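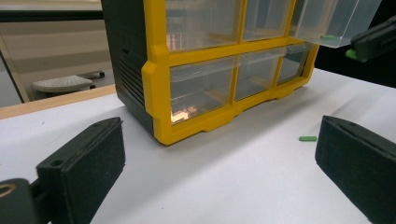
Contrôle rangements et petites fournitures — atelier Lema, salle du fond
Passage de juin, début 8 h 15
Fait par : Dewanti Nugroho
Copie : responsable d'atelier, accueil Vostent

Légende : OK / À REVOIR / NON / S.O. (sans objet)
Commentaires obligatoires si autre chose que OK, merci

1. Casiers à tiroirs (petites pièces)

1.1 Casier posé à plat, stable, ne bascule pas tiroir ouvert — OK
Testé en tirant les tiroirs du haut un par un. Ne bouge pas. À refaire quand il sera plein, ça change tout.

1.2 Tiroirs refermés en dehors de l'utilisation — À REVOIR
Casier jaune et gris, tiroir du haut à droite resté tiré, petite pièce verte rectangulaire dedans. Refermer. On accroche la manche et tout part par terre, déjà vu en mars.

1.3 Tiroirs transparents, contenu visible sans ouvrir — À REVOIR
Plastique un peu voilé en haut. Nettoyer à l'eau savonneuse, pas d'alcool (ça blanchit encore plus).

1.4 Étiquettes présentes et lisibles — NON
Rouleau commandé chez Sadatia, pas reçu. En attendant : ruban de masquage + feutre. Une seule référence par tiroir svp.

1.5 Butées de fin de course — À REVOIR
Vérifiées sur deux tiroirs seulement, manque de temps. Le reste au prochain passage.

1.6 Pas de pièces orphelines — À REVOIR
La pièce verte : je ne sais pas à quoi elle appartient. Si c'est à quelqu'un, le dire avant vendredi midi... non, avant la fin du mois, sinon bac « divers ».

1.7 Charge par tiroir respectée — OK
Rappel, limite maison 50 g pour les petits. Pas de plombs, pas d'écrous au-dessus de M8, ils vont dans les bacs métal.

2. Plans de travail

2.1 Surface propre, sans résidu de colle — OK
Table blanche faite à la raclette plastique. La lame de cutter c'est fini, il y a des rayures partout coté fenêtre.

2.2 Bords et angles sans éclat — À REVOIR
Un éclat sur la table 2, angle avant. Coupant. Adhésif posé, à poncer.

2.3 Rien qui dépasse du bord — OK après correction
Une règle de 70 cm dépassait, rangée au mur.

2.4 Hauteur réglée, pieds bloqués — OK
Table 3 : resserré la molette arrière gauche.

3. Circulation et sol

3.1 Passage libre entre tables — OK

3.2 Sol sans vis ni chutes — NON
Balayé : 11 vis sous la table 3, plus des agrafes. Toujours au même endroit. Mettre un bac ou un tapis à rebord, j'en ai marre de les ramasser à quatre pattes.

3.3 Câbles fixés ou hors passage — À REVOIR
Rallonge de la lampe loupe, passe encore devant la porte. Goulotte demandée, relancer Rirnell.

3.4 Issue de secours dégagée — OK
Cartons enlevés avant que j'arrive, merci à qui l'a fait.

4. Électricité et éclairage

4.1 Prises sans jeu ni trace de chauffe — OK

4.2 Multiprises non chaînées — NON
Encore deux en série derrière l'armoire. Débranchées. Ne pas remettre — c'est la troisième fois depuis l'hiver.

4.3 Éclairage suffisant au poste — À REVOIR
Un tube clignote au dessus de la table 2. Changement à prévoir, il faut l'escabeau haut.

5. Produits et outils à main

5.1 Colles et solvants dans l'armoire fermée — OK
Clé au crochet, pas sur la porte.

5.2 Lames rétractées — OK

5.3 Date d'ouverture notée sur les flacons — À REVOIR
Trois flacons sans date. Écrit la date du contrôle par défaut.

5.4 Trousse de secours complète — À REVOIR
Reste 1 pansement grand format. Sérum phy périmé, jeté. À racheter vite.

5.5 Lunettes de protection en place — OK
Une paire très rayée, jetée aussi.

À faire, dans l'ordre

— pansements + sérum (accueil Vostent)
— multiprises : une seule longue, 6 prises, au mur
— tube table 2
— goulotte Rirnell
— étiquettes Sadatia dès réception, je m'en occupe
— fin du contrôle des butées
— poncer l'angle table 2

Remarques en vrac

Si on reprend un casier, même format svp, qu'on puisse échanger les tiroirs. Et pas au-dessus de l'épaule, les gens tirent sans regarder et prennent le contenu sur la tête.

Pas eu le temps de voir la réserve ni l'extincteur du couloir. Date de vérif à relever par celui ou celle qui passe devant.

Fin 9 h 05. D. N.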